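Call for participants: parents-to-be and new parents, for a study on sharing family news

Posted Monday, November 15, 2021
Contact: Ziad Farah, study coordinator

Coltatik makes printed and online stationery for families: birth cards, naming day invitations, thank-you notes and keepsake books. We are looking for people who are expecting a baby, or who have had one in the past year, to take part in a paid study on how families choose a baby's name and let relatives know about it.

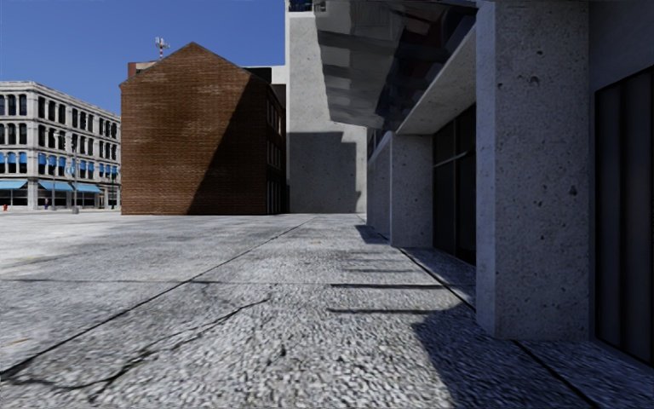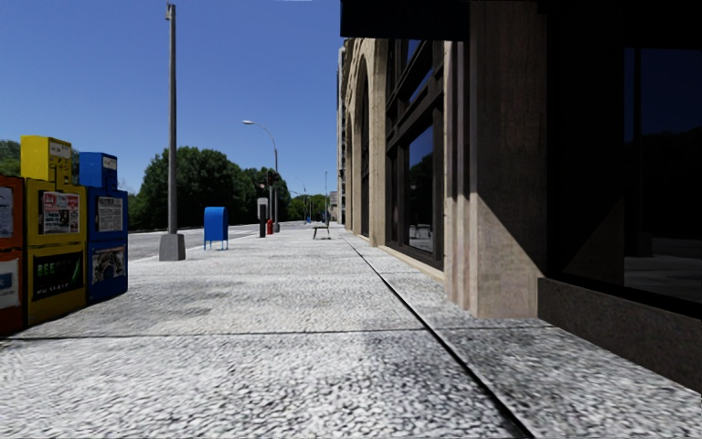
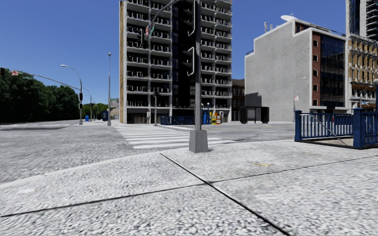 The study is run from our Gerkholm office. You can take part in person or from home, and both groups do the same tasks and are paid the same amount.

Why we are doing this

Most of our customers order a naming day invitation or a birth card in the first few weeks after the baby arrives. Many start an order and leave it half finished. We have the order records, but they don't tell us what was going on at home. Some people have told us they were still deciding on a name. Others were waiting for a grandparent overseas to hear first, or couldn't agree on whose surname to print. We would like to hear more of this directly from parents before we redesign the ordering pages next year.

Who can take part

You can apply if you are 18 or older, live in Canada, and are either at least 20 weeks along or have a child under 12 months. Adoptive parents, parents through surrogacy and single parents are all welcome. Partners may apply together or separately. If you apply together, each of you is paid.

You don't need to have bought anything from us. We would also like to hear from people who don't plan to send cards or announce anything at all.

We can't accept employees of Coltatik or Fastamov, the company that handles our printing, or members of their households.

What is involved

There are 68 places. Each participant does the following:

A short phone call to confirm your details and answer your questions.

A diary kept over four weeks. You write a few lines whenever you talk about the baby's name, tell someone your news, or buy or make something to do with it. Paper and online versions are available. There is no minimum number of entries, and a blank week is fine.

One interview of 90 minutes, in person or by video. We will go through your diary together and show you some sample cards and page layouts. Babies and older children are welcome to be there, and we can stop for feeding or naps as often as needed.

A follow-up questionnaire in February, which takes 15 minutes.

Payment

Participants receive $200 by e-transfer or cheque. Half is paid after the interview and half after the February questionnaire. If you withdraw before the interview, you will be paid for the diary weeks you have completed. Parking and transit costs for in-person interviews are reimbursed on top of this, so please keep your receipts.

Privacy

Interviews are audio recorded and typed up by our own staff. Names, including the names you are considering for your baby, are removed from the typed copy, and the recordings are then deleted. We won't use your diary, your words or your family photos in advertising. You will not be added to a mailing list.

You may skip any question. You may also leave the study at any time without giving a reason, and ask for your diary to be returned or destroyed. If your circumstances change and you don't wish to continue, a one-line email is enough and we won't contact you again.

Coming to the office

In-person interviews are held in the Vidal Room, Suite 359, on weekdays and on Saturday mornings. The building has an elevator and there is space for strollers. A change table and a private room for nursing or pumping are on the same floor. Please tell us ahead of time if you need an interpreter.

How to apply

Send an email to Ziad Farah with "Naming study" in the subject line. Include your first name, your due date or your child's age in months, the best time to call, and whether you would like to take part in person or from home. Please don't send medical information.

We reply to every application within 5 business days. Applications stay open until all places are filled. If the study is full when you write, we will offer to keep your details on a waiting list until the end of February and then delete them.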